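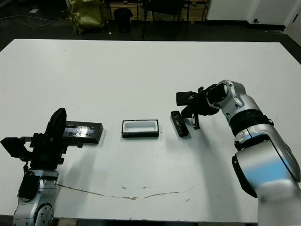 Gurnard 12 Presentation Box, Lift-Off Lid

Item group: rigid boxes, small
Finish: black
Insert: white, rounded rectangular recess
Supplied by: Mellor Packaging, Marnton
Page last revised: 22 August 2022

The Gurnard 12 is a two-part rigid box for small boxed goods such as pens, watch straps, sample vials and short hand tools. It consists of a shallow rectangular base tray and a separate lid that fits over it. The lid and base are not hinged and have no magnet, ribbon or catch. The lid is held by friction along its side walls.

Construction

Base and lid are cut from rigid gray board, scored, folded and corner-taped, then wrapped in black paper. The wrap is turned in over the rim and glued to the inside of the wall. Standard wrap is uncoated matte. A scuff-resistant wrap can be ordered in its place at the same lead time.

The insert is a separate part. It drops into the base tray and sits below the rim. The recess has rounded corners to reduce tearing when the contents are lifted out. The insert is not glued and can be replaced without replacing the box.

Lid options

Plain lid. Black wrap over the full top face. Suitable for foil stamping or a paper label.

Window lid. A clear panel set into the top face with a plain black margin on all sides. The panel is fixed from the inside of the lid. It has a gloss surface and will reflect overhead lighting; for counter display under strong lamps, the plain lid is usually the better choice.

Both lids fit the same base. Lids and bases from the earlier Gurnard 9 are not interchangeable with the Gurnard 12.

Insert options

Standard white insert, single recess.
Blank insert, no recess, for cutting by the customer.
Custom recess, cut to drawing. Minimum order 163 pieces per drawing.

Drawings for custom recesses should show the outline of the contents, the depth required and the position of any finger notch. Send them as vector files. A physical sample of the contents may be sent with the drawing and will be returned with the first delivery.

Closing and opening

Set the base on a flat surface with the insert facing up. Place the contents in the recess. Nothing should stand higher than the rim. Lower the lid squarely over the base and allow it to settle; air leaves slowly through the side gap and the lid should not be forced. A lid started at an angle will bind at one corner and may crease the wrap.

To open, hold the lid by its two long sides and lift. New boxes are tighter than used ones. If the fit is still too tight after several openings, contact the supplier with the batch number printed on the outer carton.

Packing and storage

Lids and bases are packed separately. Inserts are bagged flat. Keep cartons closed until use and store them away from damp walls and direct sun. Board stored in humid rooms can swell, which affects the fit of the lid. Stack cartons no more than nine high.

Dust can be removed with a dry, soft cloth. Do not use solvent on the window panel. Fingerprints on matte wrap can be reduced with a clean white eraser.

Ordering

Stock boxes are sold by the carton. Orders above 2000 pieces are made to order and are quoted separately. State the lid type and insert type on every order line. Orders received without an insert type are shipped with the standard white insert.

Single samples are available in either lid type. Custom-cut inserts are not available as samples before a drawing has been approved.

Stock and samples: Hayley Bloxham, Marnton office
Custom inserts and drawings: Leonidas Antoniadis
Returns and batch queries: Carol Bramwell

Related items: Gurnard 9 (discontinued in April, remaining stock only), Warkemora outer sleeve, blank inserts.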